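学生课题报告:一支业余球队换帅之后,看台上的人怎么说

文/Lăcrămioara Sandu 四月

先交代一下,我本来想写的不是这个题目。我最早报给老师的是“低级别联赛的青训投入”,写了两页提纲,发现根本拿不到账本(人家凭什么给一个大三学生看账本呀),于是就改了。改成什么呢?改成我每个周末反正都要去看的那支球队——Plondanano,我们镇上的业余队,冬歇期换了教练,从老教练换成了一个三十出头、以前在队里踢后腰的人,叫 Tudor Dinu。

我爸看这支球队比我看得久多了,所以我从小就在那个看台上吃瓜子。写报告的时候我尽量客观,但是说实话我是球迷,这一点先写在前面,老师扣分我认。

一、我想弄清楚的事

球员退役之后马上当教练,在大俱乐部里大家会讨论得很热闹,什么资历啊、更衣室威望啊、战术理念啊。可是业余队不一样!业余队的教练白天要上班,训练一周两次,晚上七点半开始,有时候来的人凑不齐一个半场对抗。那么换一个年轻的、大家都熟的人来带队,球迷到底是看重他会不会带,还是看重他是“自己人”?这就是我的问题,听起来很简单,问起来一点也不简单。

二、怎么做的

我用了两个办法。一个是问卷,纸质的,在主场比赛的中场休息发,后来又放了一份网上的,链接贴在球迷群里。另一个是访谈,一共谈了8个人,有老球迷,有现役球员的家属,也有一位以前在对手 Bravden 队踢球、现在搬到我们这边住的大叔。这位大叔特别能聊,录音整理得我手都酸了,但是他给的角度很好用,后面会引。

问卷我印了1000份。对,我知道,太多了。我当时想得很美,觉得一个赛季下半程慢慢发总能发完,结果主场球门票最好的一场也才卖出1392张,而且这里面有一大半人中场要去排队买香肠,根本没空理我。剩下的问卷现在还堆在我宿舍床底下,背面空白,我拿来打草稿了,这份报告的第一稿就写在上面。

网上那份的问题是另一种:填的人年轻,而且很多是跟着 Tudor Dinu 一起踢过青年队的朋友,立场可想而知。所以我把纸质和网上的结果分开看,没有合在一起算。老师中期检查的时候问我为什么不加权,我说我不太会,老师笑了一下,让我在“不足之处”里写清楚。我写了,见第五部分。

三、球迷说了什么

先说最一致的一点:几乎所有人都提到了训练态度。有个坐在东侧看台的阿姨告诉我,以前下雨天训练经常取消,现在不取消了,她儿子每次回家鞋都是泥,她一边抱怨一边又挺高兴的。这种话在问卷里也反复出现,只是写得短,什么“认真了”“像回事了”。

关于战术,意见就分得厉害了。老教练喜欢打长传,中锋个子高,顶下来再抢第二落点,难看是难看,客场能偷分。新教练要从后场传起来,门将脚下又不太行(门将如果看到这里请原谅我),头几场丢了好几个自己送出去的球。对 Mockus 那场,开场没多久后卫回传短了,对方前锋直接捡走,看台上骂声一片。可是同一场比赛下半时有一脚从边后卫到前腰再到右路的连续传递,坐我后面的几个大爷站起来鼓掌,鼓完了又坐下接着骂。我觉得这两个瞬间放在一起,基本上就是这半个赛季的看台情绪了。

那位前 Bravden 的大叔是这么讲的:“年轻教练输球,大家说他在学;老教练输球,大家说他老了。球是一样的球。”我问他那公平吗,他说足球看台上不讲这个。这句话我原样录在附录里。

还有“自己人”的问题。我原来以为大家会很在意他以前是队里的球员,后来翻录音才注意到,老球迷提到的多半是他家住哪儿、他父亲在哪里修车、他小时候在哪块空地踢球,他当后腰时的表现倒没几个人细说。年轻一点的反过来,能背出他哪年对谁进过一个远射。所以“自己人”在两拨人嘴里其实是两个意思,这个发现是我整份报告里最喜欢的一段,写的时候有点激动,标点都打错了。

四、和教练本人的一次谈话

这一次谈话是在星期日,比赛结束以后,地点是球场旁边的小食堂。我准备了一张问题清单,结果前三个问题问完就跑题了,他开始跟我讲更衣室的暖气。

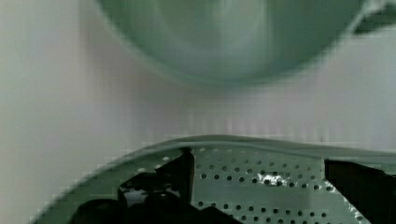

图片来源:Tuder 图片库

不过跑题也有跑题的收获。他说他最不习惯的是安排替补,以前一起喝酒的朋友,现在要当面告诉人家这周你不首发。他的做法是一个一个打电话,星期五晚上打完,不在更衣室当众念。有一个老队友接了电话之后两周没跟他说话,第三周又好了,因为进了球。

我问他有没有压力,他说压力主要来自他妈妈,每场都来,而且懂球。我又问他换打法是不是太急,他想了很久,说下半程剩下的比赛本来就是用来试的,等到夏天再改,新赛季开头就全是学费。他还拿了盐罐和胡椒瓶给我摆了一遍中场三个人的站位,少一个人,用我的录音笔顶上了,所以那一段录音全是咔啦咔啦的响声,我听了好几遍才整理出来。

关于老教练,他讲得很客气,说自己现在用的定位球还是老教练教的那一套,只改了后点包抄的人。这一点我回去对照了我爸的笔记(我爸每场都记笔记,字很难认),角球确实还是那个跑法。

五、不足之处

第一,样本。上面已经说过了,纸质问卷回收得少,网上的又偏向一边。

第二,时间。从换帅到我交报告,主场我只看了7场,客场我只跟了离得近的,远的那些是听广播和看群里的文字直播,漏掉什么我自己也不知道。

第三,我没能采访到老教练。打过电话,他夫人接的,说他在地里种土豆,让我过几天再打。过几天又打,还在种土豆。后来期限到了,我就没再打扰。如果这个题目以后还有人接着做,我建议一定要找他谈,最好避开春天。

第四,我是球迷。写对 Mockus 那场的时候,初稿里有一句很不客气的关于裁判的话,被老师用红笔圈掉了,现在的版本里没有了。那个点球我还是有意见。

六、还想继续做的

如果有下学期,我想做两件事。一件是把问卷缩短,现在的太长了,中场休息十五分钟填不完,有人写到一半下半场开始了,就直接把纸垫在屁股底下坐。另一件是去 Bravden 那边也做一份,他们的教练干了很多年没换过,正好可以比一比。大叔答应带我去,条件是我不能戴我们队的围巾。

谢谢愿意跟我聊的每一位,谢谢我爸的笔记,也谢谢中场排队买香肠的时候还肯帮我填问卷的那几位,纸上的芥末酱我都留着呢。

联系方式:请通过系办公室转交 Lăcrămioara Sandu | © 作者保留所有权利 | 返回顶部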